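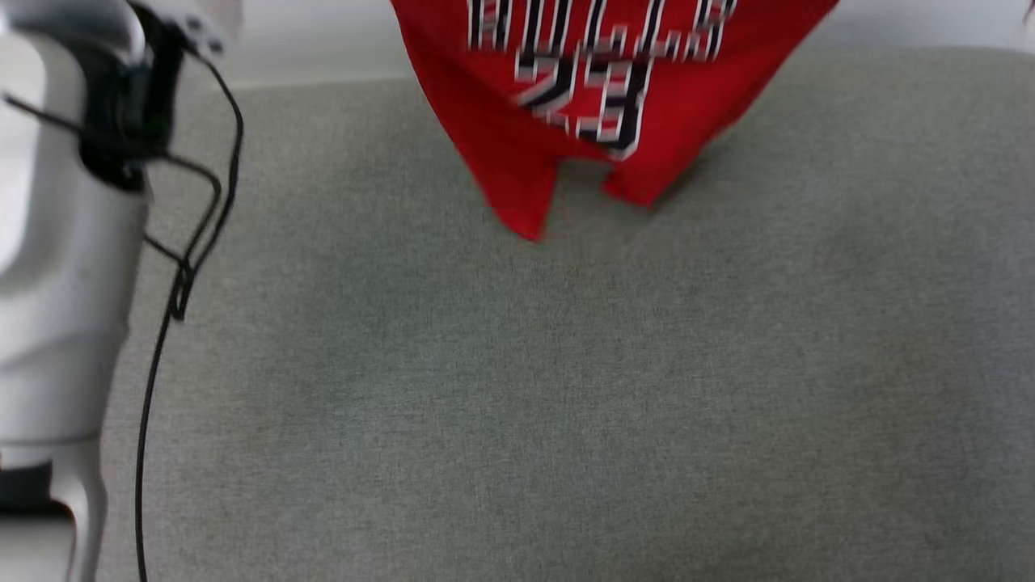
dokgate_user: The success criterion is doing most of the work in this result. Santoro as posted scores a trial as unfolded when the garment's projected area passes a threshold, and projected area says very little about whether the thing is in a state you could fold from. A shirt lying flat with both layers twisted at the waist will pass.

tessel8
Agreed that area is a weak metric, but it is the one the earlier cloth papers use, and without it there is nothing to compare against. The original post reports area and keypoint error side by side. People keep quoting the first column and skipping the second.

For anyone landing on this page from search, the setup is two arms over an upholstered gray surface, a garment dropped from a random grasp, and a policy that chooses between a lift-and-drop and a two-point pull. The claim is that choosing between them beats either primitive alone when the budget is 6 actions per trial.

kv_ramp
Which primitive set? There are two versions of Santoro floating around. The older one has a drag primitive as well.

tessel8
The one without drag. Drag was removed because on woven upholstery the friction is high enough that the bottom layer stays put and the top layer shears over it. On a laminate bench it behaved fine.

kv_ramp
Then I disagree with the framing. If you remove the primitive that fails on your surface and keep the ones that don't, the comparison with the bench numbers is not a comparison of policies. Run the old set on the cushion and publish that too, even if it looks bad.

urnano_lab
We did run it. Drag on the cushion is in the appendix table, third row. It is bad. The text should have pointed to it and the next revision will.

Some detail on the pull, as it came up in the other thread. The policy predicts a pair of grasp points from the overhead view and scores the pair jointly. If the second point falls under a fold, or outside the reach of the arm that would have to take it, the pair is downgraded to a single grasp. One arm takes the point and the other holds position with its fingers open until the next prediction.

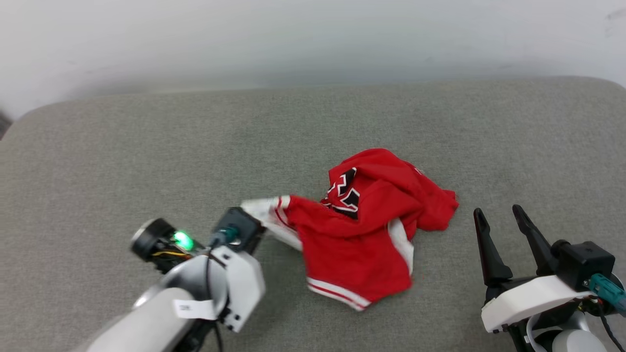
Left gripper at the white end of the garment, right gripper open and clear of the cloth.

dokgate_user
How often does the downgrade fire? If most pulls end up as single grasps, the joint scoring is decoration.

urnano_lab
It depends on the garment. Sleeveless jerseys downgrade more than T-shirts. Slick athletic fabric collapses into a tight heap and the far corners get buried. I don't have the split by garment in front of me. It can be recovered from the logs.

dokgate_user
Please post it. That number decides whether I bother reimplementing this on our side.

mothbench
Coming at this from the perception end. Lettering and trim are a confound. Keypoint networks latch onto high-contrast print, and a jersey with a big number on it gives you a free orientation cue that a plain shirt does not. When we tested a similar network on Tumo, keypoint error on plain garments went up by a factor of 3 with everything else unchanged. You could be measuring print detection.

tessel8
Did you retrain with print augmentation or only evaluate?

mothbench
Only evaluated. Retraining with the prints randomized recovered some of the gap in a later run, but the camera height had also changed by then, so I would not put weight on it.

kv_ramp
Worse than that — print tells you front from back and which way is up only when it is legible. In a heap it is folded over and you get fragments. A network that depends on it will be confident on the easy states and useless on the ones that matter.

urnano_lab
Fair point on the prints. The held-out set has 15 garments, 4 of them plain. That is too few to break out with any confidence, which is why there is no separate row. We can add plain garments to the next round.

On legibility I am less convinced. Side stripes and hem trim often stay visible when the lettering doesn't, and the attention maps sit mostly on edges and trim. I would call that a reasonable feature to use, as long as the paper says so.

dokgate_user
A plain shirt has no trim either.

urnano_lab
No. It has hems and seams, with lower contrast. Same answer as before, it needs more plain garments.

kv_ramp
And lift-and-drop? Is the release height fixed? We found the landing state varies more with how long you wait for the swing to settle than with height.

urnano_lab
Height is fixed, settle time is not. It releases when optical flow over the cloth region falls under a threshold, with a timeout. The timeout value is in the config file. Downgrade counts by garment should be up Friday.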